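Print this thread | E-mail this thread

OK, people keep asking what the house rules are for our two-arm bench, so I'm putting them all in one thread. Shobha Poojary wrote the first draft in June and I've been adding to it ever since.

1/ Two arms on one rail means two arms that can hit each other. One leads, the other waits, and you write down which is which BEFORE you power up. When the grippers get this close over the same object you don't want to be working it out on the fly.

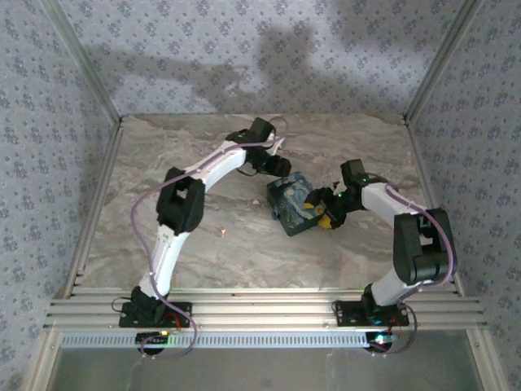
2/ Cables. Every run gets a finger check from base to wrist. You want enough slack for full reach and no more than that. If a loop can snag on an elbow, re-tie it. Yes, even on a Sunday.

3/ Logs! Every episode gets a number, a lead arm and initials. We had a gap between 496 and 502 last month and it took me 2 evenings to sort out (my fault, mostly). Bhavana Sundaram now has us fill in the line before touching the start key, and I grumbled, and she was right.
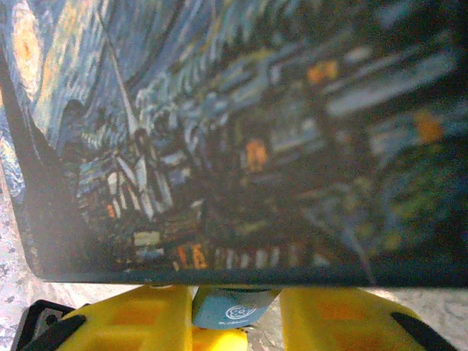 4/ My pet subject is object choice, so bear with me. The Banurura checklist we started from just says "use a rigid test item", and that's way too loose for me. I want the item's printed side named in the log, and I want two people to agree on the name. With the starry sky print we say "village side" for the one with the houses and the little orange windows, so anyone reading the log later knows which face was toward the wrist camera. Plain boxes get a letter in marker. Do it once and leave it alone.

5/ Hands stay outside the walls while anything is powered. Green light on = powered. If you need to nudge the object, stop both arms first and say "stopped" out loud. Feels silly for a week and then you stop noticing.

6/ Between episodes the object goes on the table, lid closed, with both grippers off it. Don't park it in a gripper while you go get coffee - I have done this, I'm not proud.

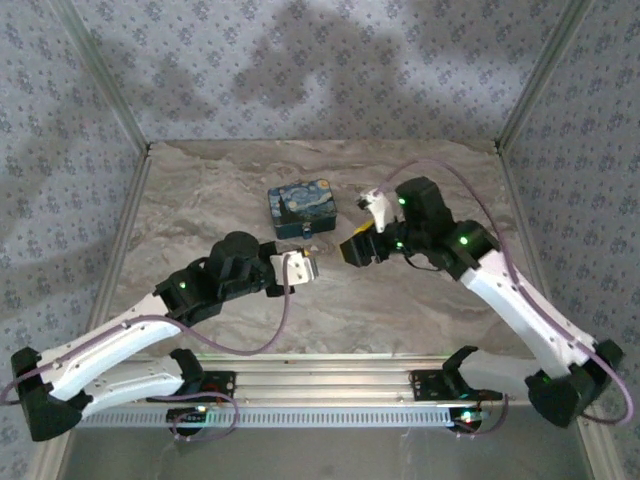 Both arms clear, tin on the table.

That's all 6. If your lab does the lead/wait thing differently, reply and tell me, I'm collecting these for the next version.

Print this thread | E-mail this thread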